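Sábado, 5 de abril de 2025

Me he levantado con la idea fija del desfase, que ya es triste para un sábado, pero es que anoche me acosté sin cerrarlo y he soñado con marcas de tiempo. En serio. Una fila larguísima de números y todos llegaban tarde.

Lo dejo escrito por si dentro de un mes no me acuerdo de cómo fue. Desde mediados de marzo, cada vez que reproducíamos una sesión en Neludside, la apertura de la pinza iba por un lado y el vídeo por otro. Poquita cosa, lo justo para que el planificador creyera que los dedos se habían cerrado cuando en la imagen todavía estaban abiertos. Yo le echaba la culpa al filtro que metí en la lectura del encoder. Haruto se la echaba a la cámara. Sioned no le echaba la culpa a nadie y pedía los registros, y claro, tenía razón ella.

Hoy me he sentado con los registros de verdad, con café y con la puerta cerrada. El encoder publica a 100 Hz y eso está perfecto, no se pierde ni una muestra. Lo que estaba mal era Gasuron, o sea, lo mío: al emparejar cada fotograma con su lectura usaba la hora de llegada al ordenador y no la de captura. ¡Ochocientas veces habré leído esa función! Total, que el vídeo entraba con 80 ms de retraso y yo emparejándolo tan contenta con lecturas que ya no le tocaban. He cambiado el campo, he vuelto a procesar una sesión de marzo y las curvas se han puesto una encima de la otra. He dado un grito que se ha tenido que oír en todo Sernport.

Luego ha venido la segunda parte, que me ha gustado menos. Con el tiempo ya bien, lo que queda es la estimación de la pose, y ahí las superficies que brillan siguen haciendo daño. La madera barnizada devuelve un reflejo blanco enorme y el seguidor se enamora de él: le coloca tres o cuatro puntos encima, la mano se mueve, el reflejo también se mueve, y la trayectoria sale con una curvita que no ha hecho ningún brazo humano. Con los dorados pasa algo parecido. El cubo, en cambio, es una bendición, lleno de esquinas y de colores (aunque el detector me lo sigue partiendo en dos cuando está en diagonal, eso va en la lista para el lunes). 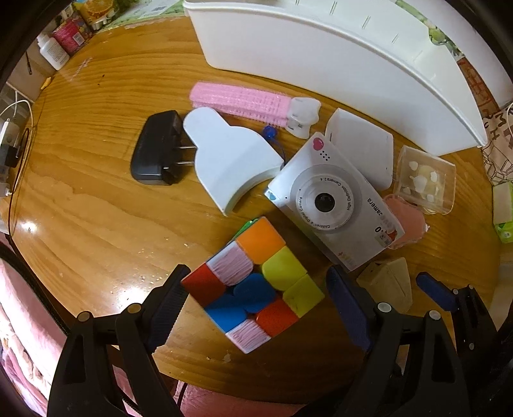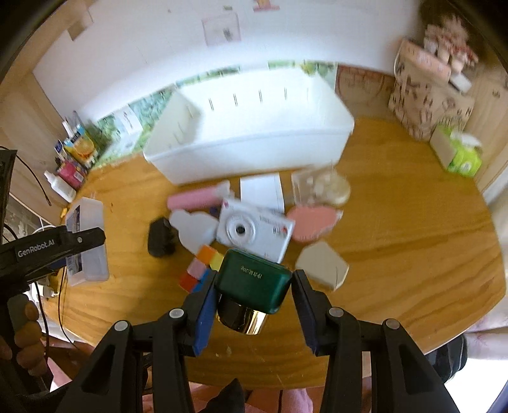 La misma mesa en las dos: arriba, el cubo entre los dedos de la pinza; abajo, el objeto verde de base dorada.

He estado un buen rato mirando solo las cajas que saca el detector. La cámara infantil blanca la encuentra siempre, y eso que yo pensaba que iba a liarse con el plástico blanco de al lado. Le pone una confianza altísima y la etiqueta de "altavoz", ja. Bueno, redonda y con agujeritos es, no se lo tengo en cuenta. Lo del objeto verde me preocupa más: cuando los dedos lo rodean por los dos lados, la máscara se le come media base y el centro se le va hacia la derecha, y Gwilliam planifica el agarre con ese centro, así que el error viaja hasta el final de la cadena sin que salte ningún aviso.

Se me han ocurrido un par de arreglos. El fácil es enmascarar los dedos antes de buscar puntos, que al fin y al cabo sabemos dónde están porque tenemos la apertura (¡y ahora en su momento correcto!). El otro es descartar todo punto que no cumpla la geometría entre fotogramas, con un umbral más duro cuando la zona está saturada. He probado el fácil después de comer. Mejora. No sé cuánto, porque he comparado a ojo y Sioned me va a reñir por comparar a ojo, pero la curvita tonta casi ha desaparecido en la sesión que he mirado.

Le he escrito a Haruto para contarle lo de las marcas de tiempo y me ha contestado con un solo emoji, el de la cara tapándose los ojos. No sé si era por mí o por él, que revisó aquel cambio. Después ha mandado un mensaje larguísimo proponiendo una prueba automática que compruebe el desfase en cada sesión nueva y la rechace si se pasa de un margen. Le he dicho que sí a todo. También quiere que el visor de Neludside pinte la apertura como una barra al lado del vídeo, y eso lo tendríamos que haber hecho el primer día, porque con la barra al lado el fallo se ve sin saber nada.

Lo que falta: reprocesar las 100 sesiones antiguas con el Gasuron nuevo. He dejado la cola lanzada antes de cenar, con 2 procesos en paralelo, que con más el disco se pone a llorar. Ahora mismo hay una fila de líneas verdes bajando por la terminal y me cuesta no quedarme mirándola — mejor apago la pantalla.

Ah, y me he olvidado otra vez de subir la calibración nueva de la pinza izquierda. Mañana, antes del desayuno.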